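Looking after wooden tabletops in shared rooms
Speaker notes, Urkbridge session, Tuesday, 2 pm slot

Slide 1. Title

Start on time. The room has to be cleared by three. Say that the handout has the product settings and the cleaning schedule, so there is no need to write down figures.

Scope: indoor tables with a clear finish on pale wood. Outdoor furniture, painted tops and stone are out of scope. If asked about chopping boards, say that they are oiled and washed differently and move on.

Slide 2. The stock

194 tables across the Urkbridge and Rarnow sites. Most were bought in one order, the Palacios range, and have the same clear satin finish. The older Rarnow tables were refinished on site and the records for them are thin. Treat any older table as unknown until a test patch has been done on the underside.

Mention that the table number is stamped on the inside of the rail, at the end nearest the left-hand leg. People look for it on the top and then report the fault without a number.

Slide 3. What the August survey recorded

19 tables listed for refinishing. The faults, in order of how often they came up:

Ring marks from cups.
Dull patches along the long edge where forearms rest.
Sticky residue from tape and labels.
Scratches from grit under equipment feet.
Heat marks, white, usually in pairs.

Pause on the second item. A dull patch on the long edge is wear in the finish, and polish will hide it for a week or so. Polish also makes the later repair harder, as the new coat does not bond well over silicone. Ask who has spray polish in their cupboard. Ask them to take it out.

Slide 4. Dry dusting

A dry cloth goes first, before any liquid. Grit dragged under a damp cloth does the scratching. Work along the grain from the far edge to the near edge and fold the cloth to a clean face at each pass. Microfibre is fine if it is washed without softener. Paper towel leaves lint on a satin finish.

Loose specks come off with the cloth. A speck that stays put should be looked at from low down before anyone picks at it with a fingernail. It may be a crumb on the finish, or it may be a mark in the wood under the finish, in which case it stays.

Slide 5. Damp wiping

Trillex concentrate, 50 ml to a five-litre bucket of cool water. Previous guidance gave a stronger mix. That sheet is withdrawn and should be taken down from the sluice room wall at Rarnow.

Wring the cloth until it no longer drips. Wipe along the grain, then dry at once with a second cloth. Standing water gets into the joint at the end boards and lifts the finish there first.

Do not spray onto the table. Spray onto the cloth if a spray bottle is all there is.

If someone asks about disinfectant: permitted after a spill of food or body fluid, for the contact time on the label, then rinsed and dried. It is not for daily use on this finish.

Slide 6. Sticky residue

Warm the label with a damp cloth for a minute. Lift with a plastic card held flat. No blades, no white spirit on the older Rarnow tables. Any adhesive left over comes away with the normal Trillex mix on a soft pad, three or four light passes.

Slide 7. Checking the surface under light

Leave this slide up while talking. It is the part of the session people ask about afterwards.
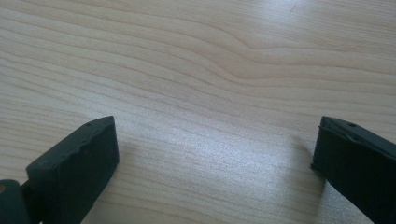

Most faults in a clear finish cannot be seen from directly above in flat light. Stand at the short end with a lamp or window opposite, bring the eye down until the light reflects off the top, then move the head slowly from side to side. The fault shows in the reflection as a break or a change in sheen.

Glare hides the grain and any mark in the colour of the wood. Each area therefore has to be looked at twice, once with the reflection on it and once with the reflection moved off it. Record a fault only after both looks.

Wavy grain is often reported as a stain or a swelling. Run a flat hand across it. If nothing can be felt and the sheen is even, it is figure in the timber and does not go on the sheet.

Slide 8. Reporting

Write down the table number, the type of fault, the distance from the nearest corner in centimetres, and whether it can be felt. Faults that can be felt go to the workshop. Faults that cannot be felt are looked at again at the next quarterly check.

Grade 3 means the finish is through to bare wood. Take the table out of use the same day, as bare wood stains from the first cup and the stain has to be sanded out.

The old form had a box marked "general condition". It has been removed. Entries such as "fair" could not be acted on.

Slide 9. Questions

Likely ones:

Felt pads under equipment: yes, replaced when they feel hard.
Table covers: cloth only. Plastic sheeting traps moisture and can stick to the finish.
Waxing: no, for the same reason as polish.
Who supplies cloths: stores, on the usual form, in packs.

Collect the withdrawn guidance sheets at the door. Spare handouts go back in the Rarnow box.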